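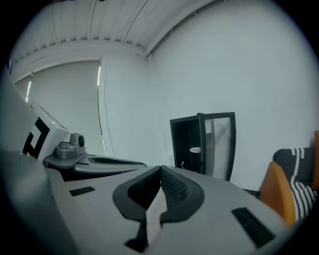 Black textured foam set against light gray.

Easier on the hands: padding the tools you already own

6/28/25 | By the Tronddale Home Skills newsletter desk
Print this article | E-mail this article

The most common request at the Herkwood workshop this spring was for help with tools that hurt to hold. Rakes, hand trowels, paint scrapers and walking sticks all came in. Most of them were sound and only needed a softer grip.

Foam is the usual fix, and it is cheap. Closed-cell foam is the better choice for anything that goes outdoors. Open-cell foam, the kind found in kitchen sponges and seat cushions, soaks up water and breaks down fast in a damp shed. If you are not sure what you have, press a scrap under water and squeeze it. Open-cell foam will give the water back.

Thickness matters more than people expect. A very thick grip feels good in the store but makes the hand open wide, and that tires the thumb. Start thin and add a second layer later if you need it. For a garden trowel, foam as thick as a pencil is usually plenty. Handles that twist in the hand, such as screwdrivers, do better with a thin rubber sleeve than with foam.

A patterned surface holds better than a smooth one, especially with gloves on. It also collects dirt. Brush it out with an old toothbrush and plain dish soap, rinse, and let it dry away from direct sun. Do not use paint thinner or nail polish remover on foam.

To fit a sleeve, clean the handle first and sand off any loose varnish. Wipe a little soapy water inside the sleeve and push it on with a slow turn. Leave it overnight before you use the tool. Flat sheet foam can be wrapped instead. Cut it so that the edges meet without overlapping, glue it with contact cement, and put the seam where your palm does not press. Open a window while the cement dries.

Wooden handles should be checked for cracks before they are covered. A padded handle hides damage, and a split shovel handle can give way under load. We have turned away a few tools for this reason. Replacement handles for rakes and shovels are kept in the back room, and Talukder Hardware will order odd sizes.

Padding wears out. With regular use, expect some 10 months from a foam sleeve on a garden tool and longer on one that stays indoors. Replace it when it stays flat after you let go.

The next handle session is in August at the Grarier Hall annex. There are 30 places, and each person may bring up to four tools. The fee is $7, with foam and cement included. Please knock the mud off first and bring your own gloves. Sign up at the front desk in Herkwood or by returning the slip in the printed newsletter.

Power tools cannot be accepted at this session.

Print this article | E-mail this article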